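Notebook entry, September
Cell 2, two-arm brick sorting
Kept by: Siham Jaber
Read and initialed: Gyu-bin Bang

Purpose of entry. To record the working rules for cell 2 as they stand at the end of this month's review, with the points still open. The rules replace the loose sheet that was taped inside the Darwish cabinet. Anyone who runs the cell is asked to read this entry through once before the next shift and to add remarks in the margin with initials.

1. Before power-up

The operator checks that both base plates are tight on the rail and that the ventilated strip in front of it is clear. Bricks have fallen against the slots twice this month. Cables are checked by hand along the full length of each arm, with the arms off. The loop at each wrist must be long enough for a full turn and short enough that it cannot reach the jaws. We had no written figure for this. Gyu-bin proposes 60 mm of free slack at the wrist clamp, measured with the gripper closed. Adopted for now.

No person's hand goes inside the enclosure while either arm is enabled. This applies to picking up a dropped brick, straightening a bin and wiping the floor. The rule was on the old sheet, but the words "unless paused" had been added to it in pencil. They are struck out. A paused arm is an enabled arm.

2. Bins and sorting

One color to a bin. The bins stand in a diagonal row at the back center and are not moved during a session, even when a different order would be easier for one arm. If a bin has been knocked, the operator ends the run, logs it as ended, and starts again under a new run number. Bumped runs were being kept in the Zuten log under the old number, and I spent most of an afternoon separating them.

Color does not have to match between brick and bin. The task sheet names the contents of each bin, and the task sheet governs. At present red goes in the black bin, orange in the white, light blue in the yellow-orange. New staff should be told this in words before their first run. 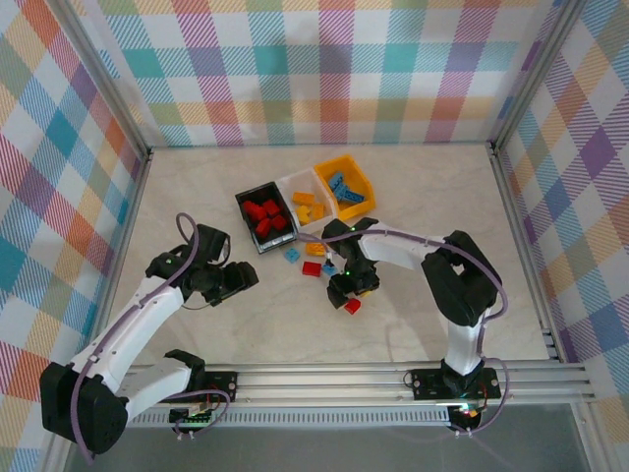 3. Shared space between the arms

The middle of the floor is treated as a single zone. One arm may be low in the zone at a time; the other holds to its own side, jaws open, until the first has lifted clear. Omov, our scheduling script, enforces this in automatic mode. In manual mode it does not, and the two operators must call out "in" and "clear." Silence is taken as "in."

Gyu-bin asked whether the calls are needed when one person drives both arms. We agreed that they are. Run 1328 was a single-operator run and ended in a wrist contact, at low speed, no damage found.

4. Wall covering

The plaid fabric pattern stays on all three walls for the whole series. It is not to be swapped, turned or patched with another print partway through. If it must be changed, the series is closed and the change is noted on the first line of the next one.

5. Records

Each run gets a number, the initials of the operator, the start time, and one of three outcomes: complete, ended, fault. "Mostly complete" has been used 29 times since the log was opened. It is not an outcome. Those runs will be read again and marked one way or the other.

Open points

- Tritarmont has not yet answered on the replacement clamps. Order reference 1974. S.J. to ask again.
- Stop button reach from the left stool. Measured while seated, it is too far for me and fine for Gyu-bin. Move the button or move the stool. Until that is settled the left operator stands.
- Whether a brick resting on the rim of a bin is sorted. I say no. G.B. says yes if it stays there when the arm withdraws. To be decided before the re-reading under item 5.

Margin, G.B.: read and agreed, except the rim.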